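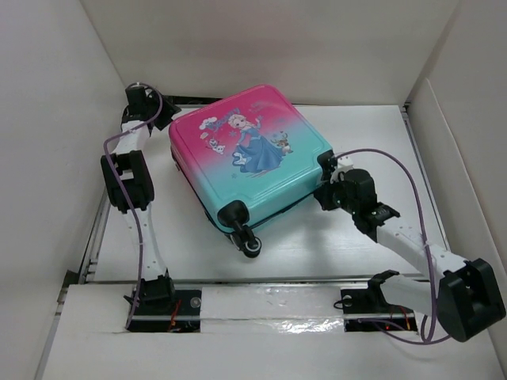 Figure 3. The luggage task: two arms holding a small hard-shell children's suitcase between their grippers.

4.2 Handling luggage

Of all the chores we put to the Prolto system, the one our visitors asked after most was luggage, and we can see why, for anyone who has packed up a family knows how much lifting, turning and zipping there is in it. A suitcase is a friendly enough object for a person, but it asks a good deal of two arms working together. The shell is smooth and slightly curved, there is little for a narrow gripper to hook onto, and the casters at one end (Figure 3) mean that the case may roll when it is pushed at the wrong angle. Both arms therefore have to press inward at the same moment – if one lags, the case simply swings around the other.

We collected 83 demonstrations of this task, all of them led by Siham Shboul, whose patience with the slower attempts deserves our thanks. The policy trained on them, which we call Tai, was then given 9 trials from new starting angles. It squared the case up in three of these. In the rest it mostly let one side slip during the turn, and twice it stopped with a good grip and went no further.

We would not yet trust it with a real packing job, then, though we were fonder of these results than the numbers may suggest. The failed turns are taken up again in Section 5.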